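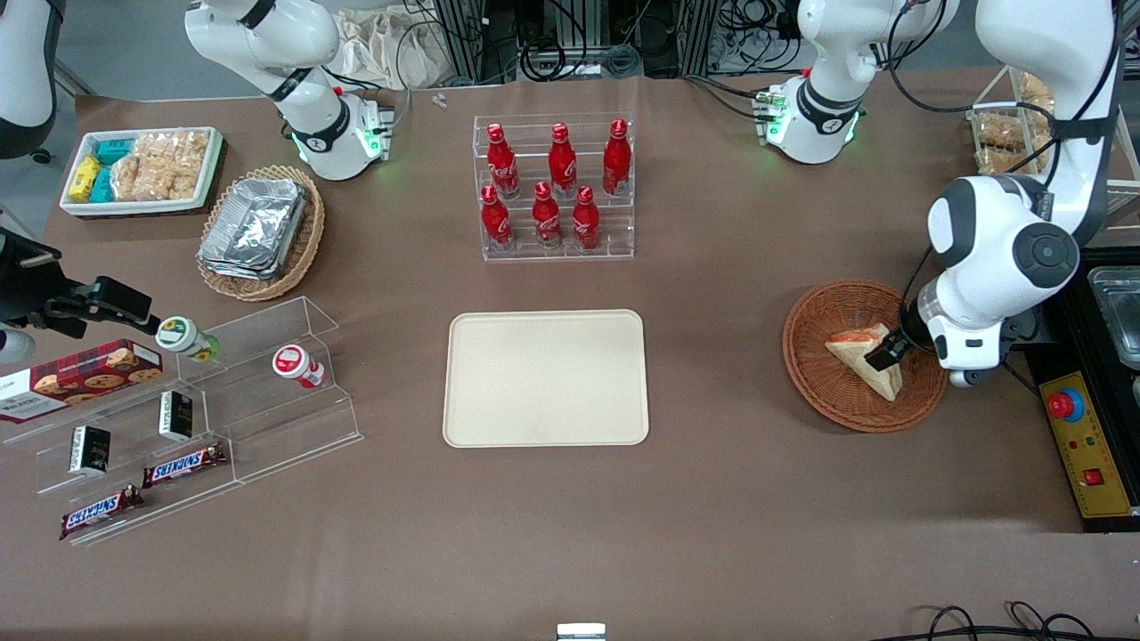
Snack table with the tiered stand in, tray in the middle still to be filled

Forum > Events and catering > Small functions
Thread: Laying out a self-serve snack table, what goes where?

Marrowfat
Posted 23 Aug 2024
I look after the refreshments for a run of afternoon talks at work and I've been told the snack table needs sorting out. It's one brown table against the back of the room. What I have on it is a clear acrylic tiered stand with Coke bottles in two rows, a white tray of packets and rice crackers, a round wicker basket with the foil trays in, another round basket for the sandwiches, and a beige tray in the centre.

People come in during a short break, seventy at the most, and they all arrive together. Last time the queue went out of the door and some of them gave up and went back to their seats.

Questions really are these. Should the drinks be in the middle at the back or at one end? Are baskets any good for sandwiches or should I go over to flat platters? And is the beige tray doing anything useful where it is? My idea was that people would use it to put together what they wanted, but I'm open to being told it's a waste of table.

Budget is 200 for the whole season, so I can't buy a lot of new kit.

tinlid_kev
Drinks at the end. Always at the end. If they pick up a bottle first they've only got one hand for everything else and it slows the whole line down.

Put them last and they pick up food, then a drink, then go.

Pargeter
I don't agree with that for a table this size. Drinks at the end works on a long run with a queue going one way. With one table people come at it from the front and all reach in at once. The middle at the back is the right place for bottles, as they're the tallest thing and you can reach over the low stuff to get them. If you stick the stand on one end, everybody crowds that end.

The tiered stand is a good buy, by the way. Is it the Berora one?

Marrowfat
It is a Berora, yes. Three on the back step and three on the front. I keep the rest of the bottles in a crate underneath and top up.

tinlid_kev
Six bottles out for seventy people? You'll be topping up the entire break.

Marrowfat
Not everyone takes one. Most of them bring coffee in. Last time I put out four lots and had some over.

Olga Correia
I did school and parish functions for years and I'd look at the sandwiches before anything else. Wicker is fine for looks but you must line it. Crumbs and filling get down in the weave and you never get them out. Greaseproof paper cut in a circle and changed every time, or a paper napkin opened out flat if that's all you have.

Stand the wedges up on their crusts with the point upwards. People can get hold of the top corner and lift one out without handling the ones next to it. Lay them flat and they pick through them looking for the one they want.

Label the filling too. The one in your picture has something pale orange in it and I couldn't tell you what that is from looking. People with allergies won't touch it if they don't know.

Marrowfat
Thanks Olga. I hadn't thought about labels. I'll do folded cards.

Pargeter
Agree on lining. I disagree a bit about standing them up. It works when the basket is full, but once half have gone the others fall over. In a round basket you want something in the gap. I use a rolled up cloth.

Olga Correia
Use a smaller basket then. Two small ones and swap them.

quillback
Flat platters. I know people like baskets but you can wipe a platter and you can put film over it. We had Baltosau platters at my last place, melamine, and they went through the dishwasher every day for years. You can get them second-hand from the catering clearance places for very little.

Looking at the table I'd also split up the white tray. You've got the little yellow and teal packets pushed up at the left end and the crackers taking all the rest. Anybody coming from the right is going to see crackers and think that's all there is.

Marrowfat
The packets were an afterthought if I'm truthful. I had a few left from May and put them where they fitted. The crackers are what people ask for.

quillback
Then put the packets along the front edge of the tray and the crackers behind. Same tray, no cost.

dob_the_second
What's in the foil trays? Are they hot? If they're hot I wouldn't have them in wicker at all.

Marrowfat
Cold. Pasta salad, one portion in each. They're stacked up in the basket so they take up less room.

dob_the_second
OK, fine then. I'd still not stack them too high. Crinkly lids slide about when one's sitting on another and somebody always wants the one at the bottom. Where are the forks?

Marrowfat
There's a cup of forks on the windowsill.

dob_the_second
That's your queue. They take a salad, look for a fork, can't see one, ask the person next to them and then have to get back past everybody to the window. Put the forks beside the foil trays.

tinlid_kev
Yes, I'd say that's most of the problem. Forks and napkins want to be next to whatever needs a fork.

Lenham_Rd
About the beige tray. Take it off. It's in the best spot on the table and there's nothing on it. People won't assemble their food on a shared tray, they'll hold it in their hands or go and look for a plate. Move the sandwiches to the middle and you've got the right-hand side free for plates and napkins.

Pargeter
I'd keep it in the middle but put something on it. It has a rim so it would do for fruit or wrapped biscuits, anything that rolls. I agree it shouldn't be bare.

Olga Correia
I use one like that as a made-up tray. You put a sandwich, a packet and a drink together on it before the doors open, so that people see what they're meant to take. It cuts down on the ones who help themselves to three sandwiches.

Lenham_Rd
Doesn't somebody just take the made-up one?

Olga Correia
Sometimes. Then you make up another.

Lenham_Rd
Not for me, but I can see it might work with children.

Olga Correia
It was mostly adults.

quillback
One more thing from me. The stuff along the back edge behind the bottles, the white carrier bags and the cables. Get the bags off the table. Clear acrylic means you see straight through to whatever is behind, so the stand looks a mess even when it's tidy. A strip of plain card across the back would hide the cables if you can't move them.

Marrowfat
The cables have to be there but I can take the bags away. I could do the card.

Is a tablecloth worth it? The table's plain brown and I've always left it bare.

Pargeter
Leave it bare. Brown hides most things and you can wipe it down in a minute. A cloth is washing and ironing, and somebody will catch the corner of it.

tinlid_kev
I'd have a cloth. Looks like you've made an effort, and you can put the crates underneath where they won't be seen. Zadel do a wipe-clean one if you don't want the washing.

Pargeter
Had a Zadel one. It kept the fold lines the whole time I owned it.

tinlid_kev
Did you hang it up or leave it folded in the packet?

Pargeter
In the packet, in a drawer.

tinlid_kev
Well, then.

wheatsheaf
Has anyone asked how the quantities work out? On 200 for the season I'd want to know how many afternoons that covers. We did 253 sandwich wedges over our last run and had a full bag going spare at the end of nearly every session. What I do now is put out half at the start and the other half when the first lot is down to a handful. The second half stays in the cool box and can go home with people if it isn't wanted.

Marrowfat
Food comes out of another pot, the 200 is only for trays and stands and so on. But I'll do the half and half, that's sensible.

To sum up where I've got to, then. Drinks staying at the back in the middle, sorry Kev. Baskets staying but with paper in them. Packets to the front of the white tray. Forks next to the foil trays. Bags gone, card across the back. I'll try fruit on the beige tray first and if it doesn't go I'll try Olga's way.

tinlid_kev
Your table. I'd still try the drinks on the end once and see.

Marrowfat
I might do it for one session and compare.

Olga Correia
Keep a damp cloth and a small bin underneath. The bin is worth more than the tablecloth. If there isn't one near the table all the crusts and empty packets end up in the baskets.

dob_the_second
Seconded on the bin. Two if you've got them, one for the bottles.

Lenham_Rd
Does anyone know if Sleiman still sell the round greaseproof liners? I used to get them in a box with a lid and I can't find them on the website now.

quillback
They're under bakery, not under disposables. The smaller size is out of stock.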